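Sidden Street Shared Kitchen — Questions We Get Asked

Updated in May. If yours isn't here, email the desk. Helmi Kemppainen reads them, mostly at night.

GETTING STARTED

What is this place?
A kitchen you book by the hour. Four benches, two ovens, one big sink room. People make jam, dumplings, birthday cakes, lunches for the freezer. Some sell what they make, most don't.

Do I have to be a business?
No. Home cooks welcome. If you're selling, we need a copy of your food registration before the first booking. Not on the day. Before.

How much?
$10 an hour for a half bench, off-peak. Full bench is double. Ovens included. Mixer included if you clean it, and the desk does check the underside.

Is there a deposit?
Yes, $90, once. Comes back when you leave us for good, less anything broken. Takes a week or so to land depending on your bank.

How do I book?
Through Vukport, our booking page. Make a login, pick a bench, pay. If it shows the whole month greyed out you're logged out, log in again. Phone bookings only if the site is down.

Can I book for tomorrow?
If it's showing free, yes. Cut-off is 6 pm the night before. Same-day only by ringing the desk and no promises.

I'm running late, do I lose my spot?
We hold it half an hour. After that it goes to whoever's on the waiting list. Your finish time doesn't move either way.

Cancelling?
Two days' notice, full credit. Less than that, half. No-show, nothing. Sick kid, ring us, we're not monsters.

ON THE DAY

What's supplied?
Pots, sheet pans, boards, bowls, colanders, scales. Tea towels too but they go fast, bring a couple. Not supplied: knives, cling wrap, baking paper, your ingrediants.

Why no knives?
They kept walking. Bring your own, wrapped or in a roll.

Where do the trays go?
Serving trays live on the shelf by the sink room door. Wipe before AND after please, crumbs and all. The patterned ones hold onto grit so use a brush, a cloth just pushes it round. 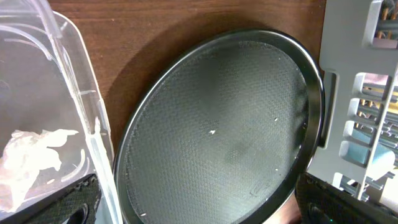

Can I leave things overnight?
Dry goods in a lidded tub with your name on, yes, one shelf each. Fridge space is separate, ask. Nothing on the floor ever, the inspector is very keen on that one.

Is there a freezer?
A chest one, shared. 240 litres, fills up before Christmas and again when the stone fruit comes in. Label and date everything. Undated bags get tossed at the end of the month and we won't be ringing round first.

Can I bring kids?
In the front room, yes. Past the yellow line, no. Over-14s can cook with an adult next to them.

Dogs?
No. There's a hook outside and a water bowl.

Allergens?
We are not a nut-free kitchen and can't say we are. Same for gluten, sesame, the lot. Bench four is kept flour-free by agreement but the air isn't. If your customers need a guarantee you'll want somewhere else, sorry.

Parking?
Loading bay at the back, 20 minutes. After that try the side street past the Mamani hardware shop. Don't use their customer spots, they've been good to us and we'd like that to continue.

CLEANING UP

How long should I allow?
Last half hour of your booking is cleaning time. Yes you pay for it. Next person is standing there with their boxes so please be finished, not finishing.

What counts as clean?
Bench wiped and sanitised. Stovetop wiped, including behind the knobs. Floor swept. Dishes washed, dried, back where they came from. Bins out if they're more than half full.

Is there a dishwasher?
Not at the moment. The old one died and a decent replacement is some $400 just to install, never mind buy. We're saving. Hand wash for now — hot water's good, gloves under the sink.

Can dishes air dry?
Only if nobody's booked after you. Otherwise dry them. Racks need to be empty at changeover. Cutlery dries handles down, and please don't stack wet bowls inside each other, they stick and go funny. 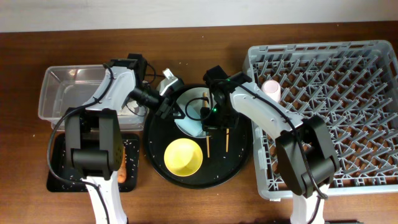 What about food scraps?
Green caddy, no plastic, no stickers. Fukidora picks the compost up early in the morning so put the lid on properly or the possums get there first. Oil goes in the drum by the back door. NOT down the sink. We had a plumber out twice last year.

I broke something.
Write it in the book, tell the desk. Mugs and glasses we don't chase. Mixer bowls we do.

I left something behind.
Lost property tub, front room. Two weeks then it goes to the op shop. Containers with food in them don't last that long, obviously.

OTHER STUFF

Do you run classes?
Now and then. Pickling is next, then probably flatbreads if we can get the teacher back. They go up on Vukport under "events", not under "benches", everyone looks in the wrong place.

Can I run my own class?
Yes, full bench rate plus a cleaning fee. You need your own public liability cover. Max eight people, it gets very warm in there.

Can I hire the room for a party?
Front room only, no amplified music, out by nine. Neighbours upstairs.

Do you sell gift vouchers?
Yep. Any amount, good for three years. Ask at the desk, can't do them online yet.

Who do I complain to?
Helmi. Same email. Put the bench number and the time of your booking in or she'll only write back asking for them.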